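Part-time kitchen person wanted (yes, it's mostly putting things away)

Hi! I run the shared kitchen at Plitwood, on the Skomcombe side of town, and I'm looking for a friendly, tidy person to help me keep it going. Revaria and Koppel both have their people eating lunch with us these days, which is lovely, but it means one fridge and one long counter get a whole lot of use between breakfast and mid-afternoon. I've been doing the restocking by myself since April and I'd really like some company in there.

You don't need any restaurant experience. We don't cook much beyond toast and soup. What I need is a person who likes a clean counter and can't walk past a bottle left out without putting it back where it goes.

Hours and pay

It's 16 hours a week, mornings for the most part, and we pay $222 a week to start. You get lunch too, and I promise it's a decent one. We'd like you to begin as soon as you can, but if you have to give notice somewhere else, just tell me and we'll work around it.

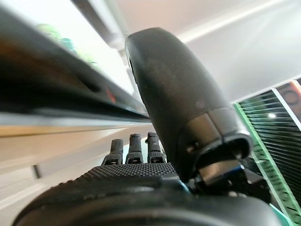
What you'd be doing

Checking what's in the fridge each morning and writing down what we're short on. Putting groceries away when the order comes (drinks first, then anything frozen). Wiping down the white counter and the cabinet fronts, which show every fingerprint! Sweeping the tile. Pulling out the freezer drawer once a week, taking the bin out, giving it a good wash and getting everything back in before it thaws.

The drinks are a bigger part of this than you'd think. People pour half a glass, set the bottle down and wander off to a meeting, so you'll be making the rounds and returning things to the fridge with their caps on tight.
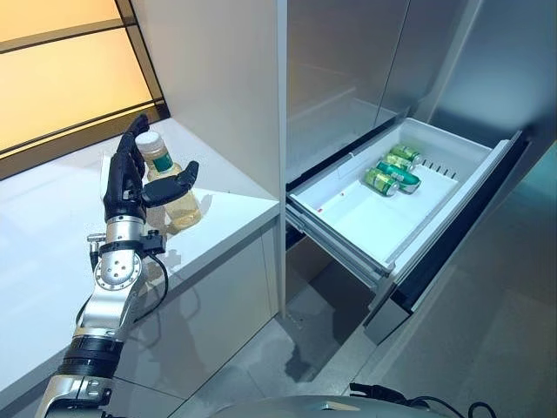 Bottle at the counter, freezer drawer open.

A few things about the fridge, while I'm on the subject. It's stainless, with two doors on top and the freezer drawer underneath, and the drawer slides out a long way, so please push it back in before you go do something else. I'm fussy about labels facing out. I'm also fussy about old leftovers, and you have my full permission to throw away anything with fur on it, no matter whose name is on the lid.

You'd be a good fit if you're on time, you can lift a case of bottled drinks, and you don't mind being chatted to while you work. People come in for coffee and stay to talk, and I think that's half the fun of the job.

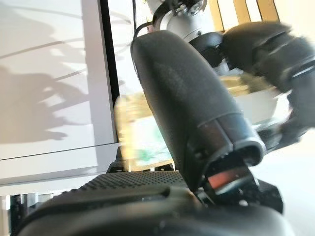
My own pet project is getting the whole kitchen onto one simple cleaning list, and I'd love for you to help me write it. I have a draft with 5 jobs on it and it's already a mess of arrows and crossed-out lines. Brushed metal is on there with a question mark, the kind of silvery finish you see on the arm joint behind that big black finger, and I still haven't settled on a cloth for the fridge doors that doesn't leave streaks. If you have a favorite, bring it along and you'll be my hero!

How to apply

Stop by Plitwood, Room 908, any morning and ask for the kitchen manager, or leave a note at the front desk with your phone number and the hours you can work. A few lines about yourself is plenty, no fancy resume needed. I'll call everyone back, even if it takes me a little while.

Posted 2021-06-10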